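4.2 Papel sobre vidro: a tarefa que a gente achou que seria fácil

Confesso que deixamos o papel para o fim da lista porque parecia a parte tranquila do estudo. Já tínhamos passado pelas toalhas, pelos potes com tampa de rosca e pela gaveta de talheres (que rendeu a seção anterior inteira), e eu imaginava que alisar uma folha e colar outra por cima seria coisa de uma tarde. Levou todo o mês de julho, e ainda sobrou trabalho!

O protocolo é simples de contar. A pessoa, ou o manipulador Clestier, precisa alinhar uma folha, segurar um canto, alisar o resto com a outra mão e depois colar. Gravamos 1.773 episódios humanos em casas e pequenas oficinas, com a câmera na altura da cabeça, e ficamos com 1.724 depois de descartar os que tinham falha de sincronização. Para o robô separamos 500 tentativas, divididas em cinco blocos de 100, cada bloco com uma superfície: madeira, fórmica, tecido esticado, metal pintado e vidro. A política de controle é a mesma do Emetti, sem ajuste fino por superfície, e eu insisto nisso porque na revisão interna me perguntaram umas três vezes.

O bloco do vidro foi o que mais nos ensinou. Uma mesa de vidro, para quem olha de cima, é duas coisas ao mesmo tempo: o tampo e tudo o que está embaixo dele. O estimador de profundidade escolhe ora uma, ora outra, e às vezes fica no meio do caminho, num plano que não existe. A Figura 7 dá uma boa ideia do tipo de mesa que aparece nas gravações humanas.

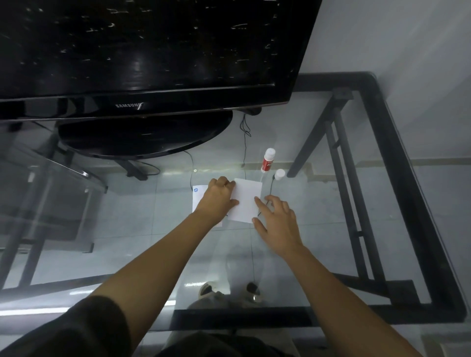 Figura 7. Tarefa de papel sobre tampo de vidro, execução humana. A mão esquerda segura o canto superior esquerdo da folha enquanto a direita se aproxima do canto oposto. O piso e os tênis são visíveis através do tampo.

Eu gosto muito desse exemplo, e vou explicar por quê. O que interessa ali é a divisão de trabalho entre as mãos: uma prende, com os dedos abertos e um pouco curvados, e a outra fica espalmada, pronta para ajeitar. Qualquer criança faz isso sem pensar. O nosso controlador trata as duas mãos como dois problemas separados, cada uma com seu alvo, e aí a folha gira (sempre gira) assim que a segunda encosta.

Depois vem a bagunça, que eu defendo com unhas e dentes. Tem uma televisão Samsung desligada na mesma mesa, com a tela escura cheia de reflexos, tem cabo preto em cima do vidro e cabo preto aparecendo embaixo dele, tem um bastão de cola logo ali do lado da folha. Para a segmentação, um fio fino que passa perto da borda do papel é um pesadelo: o módulo Ye costuma juntar os dois num objeto só, e a trajetória sai torta já no primeiro passo. Houve quem sugerisse limpar as mesas antes de gravar. Fui contra e continuo sendo, já que a mesa da casa das pessoas é essa.

Outro detalhe que custou caro foi a folha por cima de outra folha. Na Figura 7 há um segundo papel, com o logotipo azul da HP, parcialmente coberto pelo branco. Branco sobre papel, tudo em cima de um fundo transparente, com pouquíssimo contraste nas bordas... o detector de cantos devolvia o canto errado com uma convicção impressionante. Tentamos aumentar a resolução da região de interesse e melhorou um pouco. Tentamos também uma pista tátil, com o sensor Feltent na ponta do dedo, e essa ajuda foi maior, principalmente para saber se o contato era com o papel ou direto com o vidro.

Então, a máquina já dá conta? Na fórmica e na madeira, com a mesa vazia, eu diria que quase: a folha fica reta e a colagem aguenta, embora tudo seja bem mais lento do que com uma pessoa. No vidro com objetos em volta, não, e não acho que seja questão só de mais dados. A falta de coordenação entre as mãos aparece em todas as superfícies, só que as outras perdoam mais. O papel escorrega menos, o atrito segura o erro e a gente nem percebe que ele estava lá.

Os erros por tipo (rotação da folha, canto trocado, fio agarrado junto, pressão insuficiente) estão separados por superfície no apêndice, com a ressalva de que a categoria "fio agarrado junto" só passou a ser anotada a partir do segundo bloco. Na próxima seção volto à questão da cola, em que o problema é outro: tirar a tampa.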